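Grovero Slotted Cable Duct, 2-Meter Lengths

By the Gollwood shop desk
Updated May

Back in stock as of Monday. Both widths, light gray only. The white is gone and we're not getting more, so please stop calling about the white.

What it is: slotted wall duct with a snap-on cover, for running wire inside a control panel. Sold in 2 meter lengths, cover included. Cuts with a fine hacksaw or a proper duct cutter. Tin snips will do the cover if you're careful but they chew up the side walls, and then you're filing for ten minutes. We file ours anyway.

Fingers snap off at the score line near the base. Bend out, bend in, gone. On the old Grovero stuff you had to bend it four or five times and it left a white stress mark. New run is much cleaner. If you still have old lengths on the rack, use them up on something that stays shut.
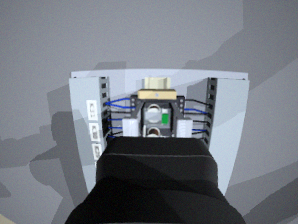 Sizing. Everybody buys too narrow. Add up your wire, look at the fill, then go one size up - you will be adding circuits later, you always do. We try to stop at half full on a new build. More than that and the cover starts popping when the door slams, and the next person in there will just leave it off and stand it behind the panel, where it lives forever.

Mounting holes are down the center of the base, slotted so you get a little side to side. Screws or plastic rivets, both fine. Rivets are faster, and no screw head poking up to nick insulation. If you do use screws go pan head and put a washer under. Screws not included. Rivets come in bags of 16, seperate item, ask when you order.

Corners. You can miter them, looks great, takes all afternoon. Or butt them and snap out the fingers where the two runs meet. We butt them. Only place we miter is a panel for a customer lobby or a trade show, where somebody is going to stand there with the door open.

Leave room between the duct and your terminals. Two fingers' width at least. This is the thing we get the most returned panels over, not the duct itself but a duct jammed right up on a terminal row so you can't read the numbers or get a driver in at a straight angle. Lay it all out loose on the plate first. Take a pencil. Then drill. 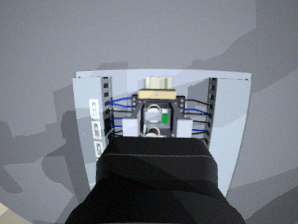
One customer from the Vurkendale pump station wrote in to say that the spacing advice is fine for a new build but no use to him, his plates are already drilled and the holes don't match. Fair. For retrofits the slots in the base will take up a small difference, past that you're drilling new holes. Vacuum the chips, please. Cover your gear first, tape and paper, whatever you have. Chips in a power supply are a bad day.

Labels - the cover takes a printed label well if you wipe it down first. Put the label on the wall too, not only the cover. Covers get swapped. Two covers the same length, both off at the same time, and now your 24 volt run says it's something else.

Ordering. Single lengths at the counter, or a carton of 8 which is cheaper per length and ships a lot better. Singles ship in a tube and the tube costs nearly what the duct does. We'll cut in half for free for shipping if you tell us, write CUT in the order notes. We can't do custom cuts before the weekend, saw time is all spoken for.

Orders in by 13:00 go out same day. Tilahun branch has the narrow size only right now, the wide should be there in a week or so. Call ahead.

Returns: full uncut lengths, cover on, clean. Cut pieces no. Offcuts bin is by the front door, help yourself, good for small jobs and for practicing yuor corners.

Comments (4) 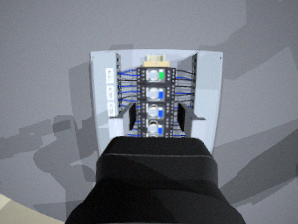 panelrat: Agree on butting the corners. I mitered one whole enclosure years back and then they moved a breaker row and I had to pull half of it out. Never again.

wirenut_west: does the cover from the old run fit the new walls? got a stack of them

Gollwood shop desk: It goes on but it's loose at the ends. Ok on a horizontal run, we wouldn't on a vertical. Bring one in and try it at the counter.

panelrat: Also rivets, yes. Just buy more than you think, they go everywhere when you drop the bag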